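Visit to the Hikness Fraud Reporting Center

Last updated May 20, 2026

Members of the Stukgate Community Safety Council visited the Hikness Fraud Reporting Center during its annual open day. The center takes reports of scams from residents of Hikness, Graltik and the surrounding towns, and passes them to the police departments concerned. It received 2,244 reports in the past year, most of them by telephone.

The delegation was met by the center's director, Carol Garside, and was shown how a report is handled from the first call. Staff ask when contact was made, what was said, and how payment was requested. Callers who have already sent money are helped to reach their bank before the rest of the form is filled in.
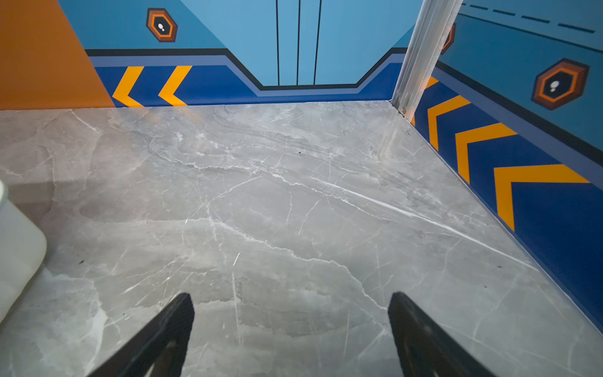 What should a resident do after giving bank details to a caller who turned out to be a fraud?

Call the bank first, using the number printed on the back of the card, and ask for the account to be blocked. A report to the police should follow on the same day, with any messages or telephone numbers kept as evidence.

The second part of the program dealt with false repair crews. These groups go from door to door, claim to have noticed damage to a roof or a driveway, and ask for a cash deposit before any work is done. The center recorded 16 such cases in Graltik alone — 13 of them involved residents living by themselves. The largest single loss was $2,000. Staff explained that the crews often leave a printed receipt with the name of a company that does not exist, and that the Hutapea district has begun mailing residents a list of licensed contractors.

Visitors were then invited to listen to recorded training calls, in which employees played the part of both the caller and the victim. The exercise was well attended and ran past its scheduled time.

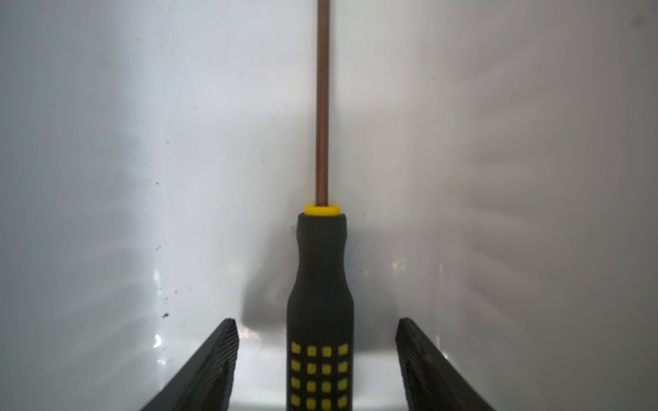 Garside remarked that many victims wait weeks before calling, and that shame keeps more people silent than the size of the loss. She asked the council to repeat at its own meetings that a late report is still useful — several crews had been identified from calls made long after the event.

The council will discuss a shared telephone line with the center in June. Residents who wish to comment on the proposal may write to the Stukgate office.

16 shares
2 comments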